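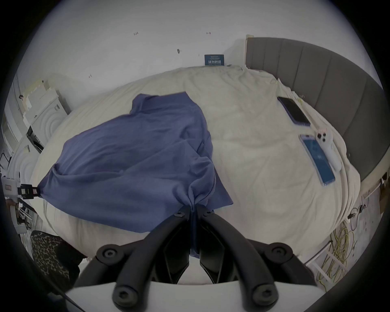 Gripper closed on a fold of the blue cloth, the kind of view the labeler has to work from.

Okay, so you've got a pile of wrist-view recordings and you want grasp labels without clicking through every single one. I wrote a little tool called Posotard for this, and it's pretty painless once it's set up!

First, point it at your folder and run the split step. It cuts each recording wherever the finger gap changes quickly. I started with a threshold of 2 and got mush, so I use 5 now (cloth bunches up and the gap wobbles a lot).

Next, undo the fisheye before you run the cloth mask. I skipped this for weeks and my masks went banana-shaped near the edges. Hiwot Ejigu finally talked me into it, thank you Hiwot!

Then run the labeler. It handles up to 1000 clips in one go on my old desktop. Open the results and look at the fingertips first: if the mask bleeds into the black fingers, turn down the dark cutoff a notch and run just those clips again.

Last thing, export with the Zuvent option if you're training a policy. The plain export drops the gap values, and you'll want those.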